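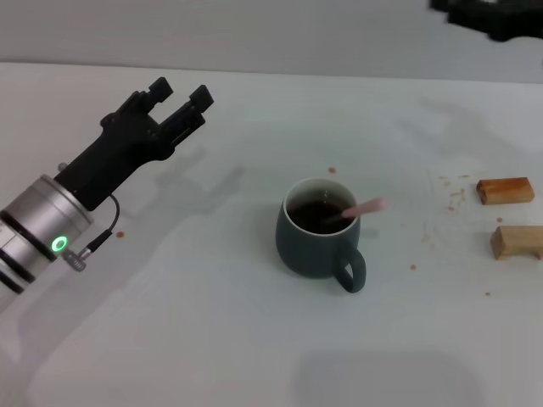 Stusix Table Chores, data card

Summary

Stusix Table Chores is a set of 1580 short recordings of robot arms doing small jobs on a tabletop: stirring a drink, moving a mug, putting wooden blocks in order, wiping up drops. We made it because people ask us often if a machine can do such chores yet. Our answer after this work is: sometimes, slowly, and with somebody near.

How it was recorded

The recordings come from 2 sites, Mirkby and Crabtree. A person guided the arm in every recording, so nothing in the set shows a robot deciding for itself. The table is white at both sites. Light was not controlled at Crabtree, and shadows of the arm can be strong in the afternoon.

Labels

Each recording has one of 3 labels:
done - the job was finished and the table is as asked
partly - the job was finished but something was left, for example drops on the table
stopped - the operator gave up

Two people labelled each recording. Where they disagreed, Fatos Nikolaidis made the decision. Most arguments were over "partly", as it is not easy to say how clean is clean.

What we learned

Blocks are easy for a parallel gripper. Mugs are fine when the handle is in a good direction. Drinks are the difficult part: a thin stirring stick turns in the fingers, and small drops are missed when wiping. A person does these jobs much faster and does not think about them.

Not suitable for

Please do not use the set to judge safety near children, or work with hot drinks. Glass is not included.

Known problems

Some early Mirkby files have the sound missing. The Brateck loader reads them, but prints a warning - you can ignore it.

Contact

Write to Fatos Nikolaidis through the project page. Corrections to labels are welcome, please give the recording number.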